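Lists > Shop and Home Automation > Archive > June

Subject: Re: Can they do the chores yet?
From: Emmett Okafor

Malcolm Bloxham wrote:

> I have been reading on this list for years that a machine will soon
> put my laundry away. I have a shop in Tirkevham with 11 people in it,
> and at least 2 of them would happily never sort a return again. So,
> plainly: can these things sort odds and ends into bins or not? If the
> answer is "it depends," please say on what.

Malcolm,

It depends. Sorry.

Radwa Belkadi and I have been at this at Rescombe since the spring, and our log for the cell now stands at 491 tries. I would call a bit over half of them good, and Radwa, who is stricter, would call it a bit under. We had planned on 800 by now, but the arm keeps shop hours and so do we.

The work is what your returns desk does before coffee: small stuff, blue bins, one arm, two fingers.
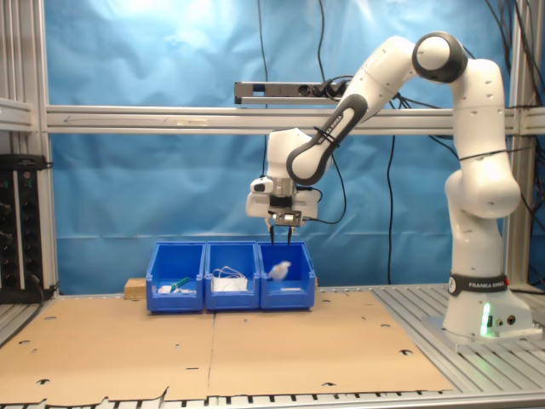
WHAT GOES WELL

Anything stiff. Give it a block or a box with flat sides and it will move it all afternoon without a word about its back. It is slow -- Karim Gaber timed himself against it and went to get a sandwich in the middle -- but slow is fine if you can leave it running overnight.

WHAT DOESN'T

Anything soft, which I'm afraid covers your laundry. Cloth never sits the same way twice, and fluffy things are worse. Two fingers can pinch a fold and come up with one corner while the rest stays home. Cords and straps are their own misery.

The other trouble is knowing when it's done. Ismail Filali at Amrani runs a much fancier setup and says the same: a person feels that the thing is in the bin, and the arm has to be told.

For your shop, I'd try it on boxed returns only and keep a human on the rest. The Brasteo people will quote you for the lot. Ask them to show you a sweater first.

I can send the log if you want it. Radwa's comments are in the last column -- some of them are about me.

Emmett

Contact the list owner | Copyright remains with each poster | Back to top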